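Butcher block top for a sewing table: oil or varnish?
Sewing Room Talk > Furniture and Storage

pinhollow
Hi all, hoping for some opinions before Saturday, when my brother-in-law is free to help. I finally have the little room upstairs to myself (my son moved out in July, and yes, I cried, and then I measured) and I want a proper cutting table. I found a butcher block top from Hollach that fits under the window with room for my chair. My question is the finish. I mostly sew cotton and a bit of silk, and I'm terrified of oil getting into the cloth. What do you all use?

mrs_tansy
Congratulations on the room! I oiled mine and have never had a mark, but you have to be patient. Thin coats, wipe off every bit you can, and then leave it alone for 10 days, even when you're itching to get started. I read two whole novels waiting for mine.

Ottó Bodnár
I'm afraid I disagree with mrs_tansy, with all respect, as her quilts are far nicer than mine. I oiled a table for my wife and she got a yellow shadow on a christening gown that no amount of soap would shift. Water-based varnish, three coats, a light sanding between them. It isn't as pretty, I grant you, but she forgave me.

mrs_tansy
Oh, that poor gown! Was it boiled linseed, Ottó? It stays tacky for ages in a cool house. I used a hard wax oil, quite a different animal.

Ottó Bodnár
It was linseed, and the house was cold. I still wouldn't risk silk.

quiltbarn22
I'm on Ottó's side for silk and mrs_tansy's for everything else, if that's allowed. Whatever you pick, do the underside too, or the top may cup on you. Mine did, and I spent a whole winter chasing runaway pins. I also like a pale top because you can see your cloth so well on it, bright colors especially.

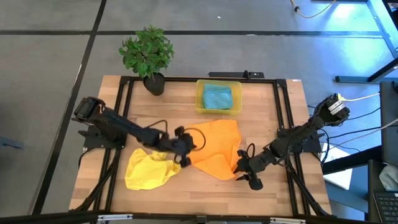
Yellow and orange cloth on a butcher block top, blond and tan strips

pinhollow
Oh, that's just the sort of color I was hoping for! I think I'll go with varnish, both sides, and save the wax oil for a shelf. Did you round the edges over at all, quiltbarn22? I keep picturing snagged silk.

quiltbarn22
Just a little, by hand, with fine paper. Ten minutes and a cup of tea.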